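# Nepia laundry basket, cream

A one-piece plastic basket for carrying washing between the machine and the line, or for keeping by the bath. Sold singly or in packs of 3. The Nepia takes over from the Isex basket, which we stopped stocking in April.

The sides are perforated all over so air can get to damp things. The base is a solid panel, easy to wipe, and small socks stay in. The rim is moulded with a braided pattern in light brown and has a white handle — grip it there when the basket is full, as the rim itself is smooth underneath and can slip.
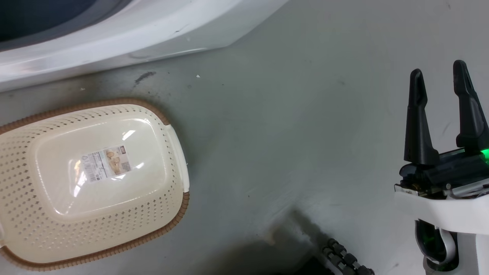 *Nepia in cream, upside down, with the product label on the base.*

The label peels off by hand. If any glue is left behind, use warm water and washing-up liquid. Please don't use white spirit, which dulls the plastic.

**Details**

- Colour: cream, light brown rim
- Material: plastic
- Holds: roughly 10 kg of dry washing
- Cleaning: wipe or rinse, not dishwasher safe
- Keep away from heaters and tumble dryer vents

**Delivery**

Single baskets go out from our Jillivham shop by parcel post. Packs are sent nested, so check between them for the paper sheets before use. Orders of 20 or more need a quote — write to Mereana Ashby at the trade desk.

Returns are accepted until 31st January on anything bought over the winter, label on or off. Lids are not made for this basket. The Trikus lid is a different shape and will not fit.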